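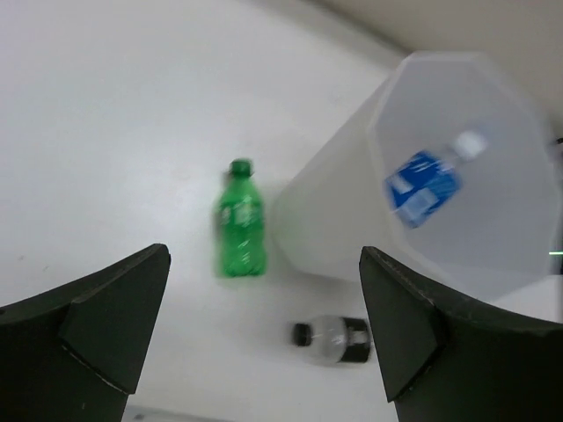

Do Asking Rents Tell Us What Tenants Pay?

Term project, Housing Economics
Thursday, June 13, 2024

Our group started with a claim from the listing site Flirneo, which said in April that rents in Ulitwood had "cooled for good." We doubted it. Flirneo only sees the rent a landlord hopes to get, and it makes its money when landlords list with it.

We collected 95 listings for one-bedroom apartments. The average asking rent was $1,607 a month. Then we mailed a short survey to renters in the same zip code and got 26 usable replies. Their average was $1,112. That is a big gap, and we don't think it means what the tenants' group in town says it means either.

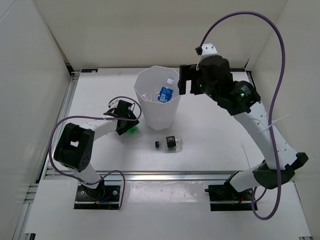
Most of the renters who wrote back had been in the same place for years. People who stay put tend to pay less than people who just moved, so the survey leans low. The listings lean high, because cheap units get rented by word of mouth and never show up online. Neither number is "the rent in Ulitwood."

Valter Bråten checked whether the listings from Drondeck, the largest landlord in our sample, were pulling the average up. Taking them out hardly changed it. He also found the same unit in the Fülöp building listed twice at different prices, and we kept only the newer ad.

Can we say rents cooled? No. One month of listings can't show a trend, and Flirneo would not share its older data when we asked. We would want signed leases, with start dates, before believing anyone's headline, including one based on our own survey.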